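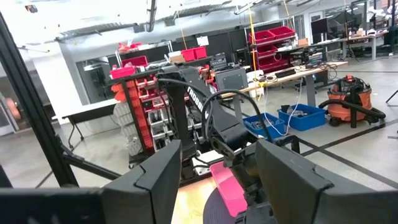 A pink rectangular object on a round, dark, grooved surface.

Turntable (pottery and display)

A turntable, also called a banding wheel when used by potters, is a flat, round platform that turns freely on a central bearing. It is used to bring each side of an object within reach of the person working on it. Turntables are found in ceramics studios, bakeries, sign shops and museum workrooms.

Construction

Most turntables have a round head, a shaft and a weighted base. The head is commonly made of cast iron, aluminum or wood. Many heads carry shallow rings cut into the upper surface, which help the user center the work. Heavier heads keep turning longer after a push and are preferred for painting bands. Lighter heads stop quickly and are used for carving and for applying labels.

History

Hand-turned platforms came before the fast potter's wheel in several regions. In the town of Stistbridge, the Cudness works made iron banding wheels for local potteries and at its height employed 67 people. Its 1911 catalog listed five head sizes. The works was later bought by Valtia, which moved production to Fiore and ended the iron line.

Collections

The Stistbridge museum holds 311 items from the Cudness works, including about 40 complete wheels. The collection was cataloged by Gil-soo Hong and opened to the public on 6 Jun 2007. The reading room is closed each October.

See also

Potter's wheel
Lazy Susan
Bearing (mechanical)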